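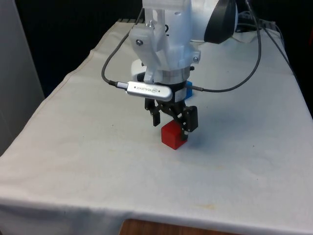
Player moved clubs mid-season, can he still play in the cup?

Posted by Sajib Ranasinghe in Football > Registration and Eligibility

I help run the men's side at Sillden. We are in the second tier of a Sunday league and still in the county cup, with the quarter-final coming up in April. A midfielder has asked to join us from Codcombe. He is happy to come and they are happy to let him go, or so he tells me. He has played 16 games for them this season, and one of those was a cup game in the first round, when he came on for the last 20 minutes.

What I can't work out from the handbook is whether he is cup-tied. The league rules say a transfer has to be in 5 days before he plays. The cup rules are in a different booklet and talk about a player who "has taken part" for another club in the competition. Does 20 minutes as a sub count as taking part? Codcombe lost that game, so they are out and have been for months.

Second thing. He still owes Codcombe some money for a fine and two match fees. Their secretary hasn't refused the transfer but hasn't clicked anything in the system either. Can they hold him up over that? I would like him for the league games even if the cup is no good.

We had a points deduction two seasons ago over a registration that hadn't gone through, and I don't want to be the one who does it again.

tetar_left_back

Cup-tied. Same in every county I've played in. If you get on the pitch you've played.

Duman

I was registrations secretary for a league of 59 teams for a good while, so I'll take these one at a time. Your own handbook has the last word if it differs from what I say.

On the cup, look for the definitions page, usually near the front of the cup booklet and easy to skip. In most county cups a named substitute who stays on the bench has not played and is free to turn out for someone else. A substitute who comes on has played, whether it was for one minute or the whole second half. It makes no difference that Codcombe were knocked out. The rule is about the player and the competition, so unless your booklet says something unusual he can't play in your quarter-final. If you use him anyway and win, the other side only has to look up the first round team sheet and you will probably be thrown out.

One thing to check is whether it was the same cup. Some counties run a senior cup and a junior or Sunday cup, and people call both of them "the county cup." If his game was in a different one, he may be all right. Ask him who they played, then look at the fixture on the county site.

On the league, the 5 days normally run from the date the transfer is approved. The date you sent it in doesn't count. Read that sentence in the rules slowly, and if it isn't clear, email the league registrar and keep the reply. Don't do it by phone. Also look for a closing date for transfers. A lot of leagues shut the window near the end of March, and after that you need special permission, which is not often given to a club that still has something to play for.

On the money, yes, a club can usually object if he owes them, but there is a time limit for the objection and it has to be made in writing with the amount. Sitting on the request is not an objection. If the time limit passes, the registrar can put it through without them. The quick way is for the player to pay and get a receipt. Match fees and one fine can't be that much, and you may want to be on good terms with Codcombe next year.

Until you see his name on your list as active, with a date next to it, leave him off the team sheet. That includes the bench.

Sajib Ranasinghe

Thanks both. Found the definitions page and it says "enters the field of play," so he's out of the cup. I checked and it was the same competition. The league window is still open for now. He says he will pay Codcombe this week and I've emailed the registrar about the 5 days.

oldgoalnets

Does the fine go with him if he doesn't pay? We had a lad with a yellow card fine from his last club and it turned up on our bill.

Duman

Depends who issued it. A county fine for a card follows the player and can end up with whichever club he is registered to when it is chased. A club's own fine, for turning up late or whatever, is between him and them. Ask to see the player's record before you sign him.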